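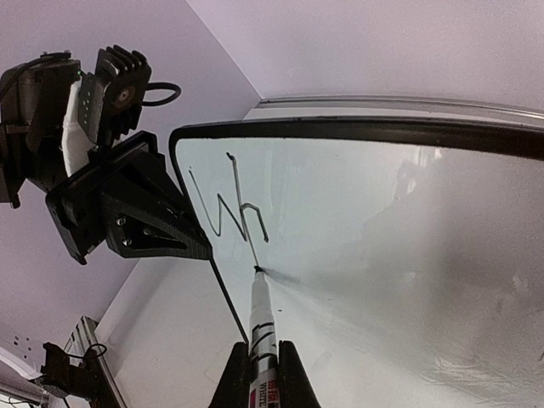

Training a two-arm handwriting policy from teleoperated demonstrations

Posted Nov 1, 2022 by Mechthild Prantl

This page covers the Brilen writing task: recording demonstrations, preparing them, training the policy and scoring the output. It assumes a working two-arm cell with leader arms for teleoperation and one wrist camera per follower arm. If your cameras are not calibrated, finish that first.

1. Set up the board and marker

Use a small framed whiteboard on a stand. The right arm writes. The left arm holds or steadies the frame when the task calls for it, and otherwise waits near the board.

Clamp the marker so that the tip extends well clear of the fingers. A short extension hides the contact point from the right wrist camera, and the policy then has to infer contact from joint error alone. Cap the marker between sessions. A dry tip leaves pale strokes that the scorer reads as missing ink.

2. Record demonstrations

Run one phrase per episode. Start recording with the arms at rest and stop only after the tip has left the board. Save all camera streams at the same rate as the joint states.

Write at a constant speed. Operators tend to slow down at the start of each letter, and the policy copies the pause. Lift the marker fully between words. A partial lift produces thin connecting lines in the training data, and those lines come back in the rollouts.

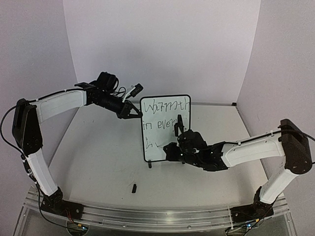 Two-line phrase on the board, third line in progress.

For phrases longer than one line, keep the left margin fixed. Letter size is allowed to vary. We did not normalize it, and the Martinelli baseline does not either, so results stay comparable.

Discard an episode if:
- the board slides on the table
- the marker rotates in the gripper
- the operator goes back over a finished letter

Our set for the August run had 1000 episodes before filtering. We removed 110 of them under these rules.

3. Prepare the data

Resample actions to the control rate and drop idle steps at both ends of the episode. Do not drop idle steps in the middle. Pen lifts look like idle time to a simple velocity threshold, and removing them joins the words together.

Store the target phrase as a character sequence with an explicit line break token. Add a progress index giving the character being written at each step. Gertraud Wallner's script in the Isurero repository produces the index from the tip trajectory, and it needs manual correction on letters with more than two strokes.

4. Train the policy

The model takes the camera images, joint positions, the target phrase and the progress index. It predicts a chunk of joint targets for both arms. Train in two stages:

Stage one uses single letters cut from the full episodes. Continue until the validation loss is flat.

Stage two uses full episodes, with the image encoder unfrozen and the learning rate reduced by a factor of 4.

Skipping stage one gave us readable first letters and poor spacing after the first word. 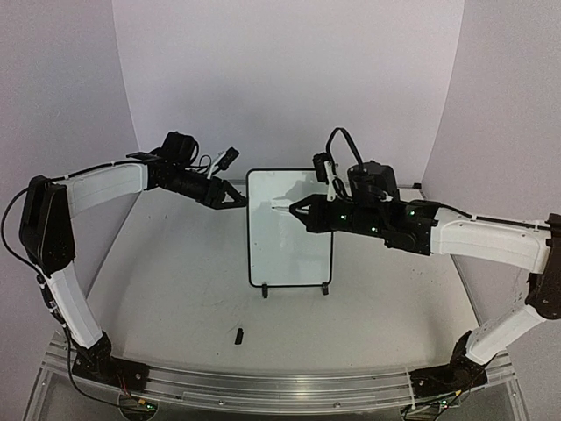 Jamila Weerakoon: We skipped stage one as well and got the same spacing failure. In our case, shortening the action chunk by half fixed most of it. The letters got shakier, though. Did you try that with the progress index left in?

We did, with a similar result. Shorter chunks correct position more often but add visible tremor to long vertical strokes. Blending overlapping chunks reduces the tremor. Weight the older prediction more heavily while the tip is in contact, and the newer one during pen lifts.

5. Run and score

Begin each rollout with a clean board and the tip off the surface. Record the final board state after both arms have withdrawn, then pass the crop to the reader model.

Report character accuracy and baseline drift separately. A phrase can be fully legible and still slope down to the right, and a single combined score hides this. Count an unfinished line as missing characters. 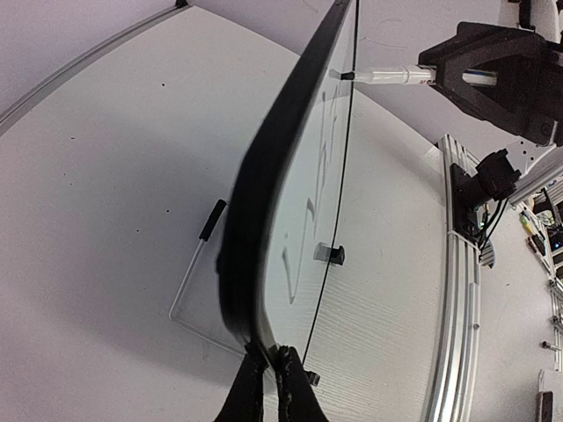
Can the left arm be left out of the policy if only the right arm writes?

For a board fixed to the table, remove the left arm's actions from the output and keep its wrist camera as an input. With a freestanding board, keep both arms. Pressure from the marker can tilt the board during a stroke, and the right arm cannot correct for that by itself.

6. Known problems

Glare on the board confuses the encoder in late strokes. Vary the lighting during recording.

Residue from erased text is sometimes treated as current text, and the policy skips ahead. Include episodes recorded on a poorly erased board.

The config files are in the Darkora branch under writing/two_arm. Send corrections to the index script to Wálter Chávez.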